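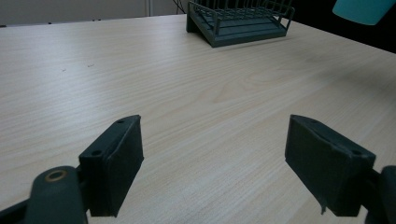
The hand-held gripper over a wooden tabletop at the Cloltov workshop, with a dish drying rack toward the far edge.

Two Fingers and a Kitchen Task
Members of a shared workshop spent their winter building a tool that records how people handle dishes

The Cloltov workshop occupies the ground floor of a former upholstery shop and is open to its members until late evening. Its woodworking area is the larger of the two rooms. The smaller room holds the electronics bench, the printers and, as of December, the table set aside for the project known as Nilulura.

Nilulura is an effort to teach an inexpensive robot arm to load and unload a drying rack. The arm itself was the last part of the project to be purchased. The members who proposed the work chose to begin with the hand, and to build it first as a tool that a person could hold. The operator opens and closes the fingers with a trigger, and a camera fixed to the tool records what the fingers meet. Recordings made in this way are later used to train the software that will direct the arm.

The approach is well established in university laboratories, where the equipment is often made to order. The Cloltov group set itself the narrower goal of building a comparable tool from printed parts and common hardware, with no operation that a new member could not learn in an evening.

The design

The gripper, which its builders call the Fang, has two facing fingers carried on curved linkages. The fingers are blocks in dark green, each with small screw holes along its top edge. Placing the fasteners there allows a finger to be removed without taking apart the rest of the tool, and the group has made frequent use of this provision.

The first version of the Fang moved its fingers on straight rails. It worked well on the bench but bound when the operator's wrist was turned, as it must be when a plate is set upright between wires. The second version replaced the rails with linkages. Screws passing directly through the printed arms soon widened their holes, and the fingers began to sag by a visible amount. Ring-shaped bushings were then added at the pivots, and the sag has not returned.

Printing was done on the workshop's own machines. A complete set of parts takes roughly 30 hours, divided over several evenings so that other members are not kept from the printers. The linkages are printed flat, so that the layers run along the length of the arm. An early set printed upright split at the pivot during assembly.

The finger pads remain the least settled part of the design. The group has tried sheet rubber, shelf liner and several kinds of adhesive strip. Rubber gives the firmest hold on glazed dishes but tends to drag on plastic cups and tip them. Adhesive strips are easier to replace, though they lift at the corners with use and must be checked before each session. A molded pad that fits into a slot in the finger is under study.

Work at the table

Sessions are held at a plain wooden table with a pale, fine-grained surface. The drying rack stands near the far side, where the operator can reach it with a full extension of the arm. Its base is sloped and ridged, and its upper section is made of thin vertical wires. The group considers the wires the hardest feature of the task. They are narrow, closely spaced and easily confused with their own shadows in a recording.

A session consists of 50 short recordings. In each, the operator begins with the fingers fully open above the bare table, moves to the dish, closes on it, places it in the rack and withdraws. The reverse task is recorded in a separate session. Operators are asked to move at the pace they would use in their own kitchens. The first operators worked with great care, and the recordings that resulted were so slow that much of the material was of little use in training.

The position of the rack is changed between groups of recordings. It may be turned slightly, or moved to the left or right. Lighting is treated in the same manner. The overhead lamps are left on for some recordings and turned off for others, with a desk lamp at one side. The group learned the value of this after an early trial in which the software performed acceptably in the evening and poorly at noon.

Records and costs

The workshop keeps a paper log beside the electronics bench. Each entry gives the version of the gripper, the type of pad, the dishes used and any part that came loose. Members report that the log has been of more practical help than the drawings, particularly in tracing a run of failed grasps to a screw that had been replaced with a shorter one.

Hardware for the Fang came largely from Guvidier, a local supplier of surplus fasteners and bearings, which also allowed the group to return unused sizes. The plastic was drawn from the workshop's general stock, and the project repaid it in kind. No outside grant has been sought. The members involved have stated that they prefer to keep the work at a scale the workshop can carry from its ordinary dues.

Next steps

The robot arm has been mounted to a steel plate and tested without a load. Before it can be fitted with the Fang's fingers, the trigger must be replaced by a small motor, and the mounting holes must be redrawn to suit the wrist of the arm. The fingers and linkages will be kept as they are, so that the arm meets each dish with the same surfaces used in the recordings.

Drawings and a parts list for the current version are kept in a binder at the front desk and may be copied by any visitor. The group intends to add assembly instructions once the question of the pads has been resolved. Members who wish to serve as operators may enter their names on the sheet posted by the printers. No previous experience is required, and left-handed operators are especially welcome, as the present recordings include very few.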